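August, late, kitchen table

What a day! I have to get this down before I fall asleep, so it may come out in the wrong order.

We got the new wrist camera pose into the simulated cell. Baldur Brøndum had the arm model finished last night and left me a note that just said "fingers next," so I had coffee and did fingers. The old file had them as one lump with the housing, a leftover from the first Bimeck import, and every time I changed the opening the whole gripper slid sideways (I laughed the first time, less the fourth). I split them out, gave each its own joint, mirrored the right from the left, and set the zero at the housing face. Then I typed in the open position and they went apart like a pair of doors. I love that moment. I've been at this for 13 years and I still clapped.

After that came the view. The camera sits up behind the gripper looking out past the fingers, and we want both tips in view with the target panel right behind them. The pitch was off by 2 degrees, which sounds like nothing until you're working this close in. I fixed it, moved the gripper up to the panel with the fingers open, and grabbed a render.
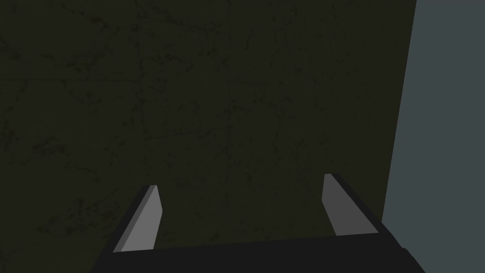 Wrist view at the panel, fingers open, new pose.

I'm so pleased with that one. Both inner faces catch the light, and you can read the gap between them straight off. The panel texture is the dark green one Despina Dumitrescu made for the Winau job, all those faint wandering veins. I had been arguing for something plain. She said plain would teach us nothing about how the vision part copes with a busy, dim surface, and I've come around to her side completely. It's lovely, and it's nasty to find an edge in. Good!

Still on the list:
- right finger looks a touch taller than the left in the view. Check whether that's camera roll or my mirror.
- housing material is too flat, ask Baldur if he has the other one
- contact margin on the pads, currently 20, try 17
- save the joint limits somewhere that isn't my desktop

Despina called at four and we went through the maintenance side, which I'd been putting off and then enjoyed more than anything. She wants the model to have its own service log, same as the real cell at Kimero: every change to an offset gets a line with the old value, the new value, and a name. I spent an hour filling in this week's from memory and scribbles. Two of the values I couldn't account for at all, so those get measured again first thing.

Also renamed the project folder to Rao, finally, so we can stop calling it "test new new."

Tomorrow I close the fingers on something. Baldur votes for a cube, I want the little bracket with the hole in it. We'll probably do the cube. My tea's gone cold and the cat is on the keyboard cover, so bed.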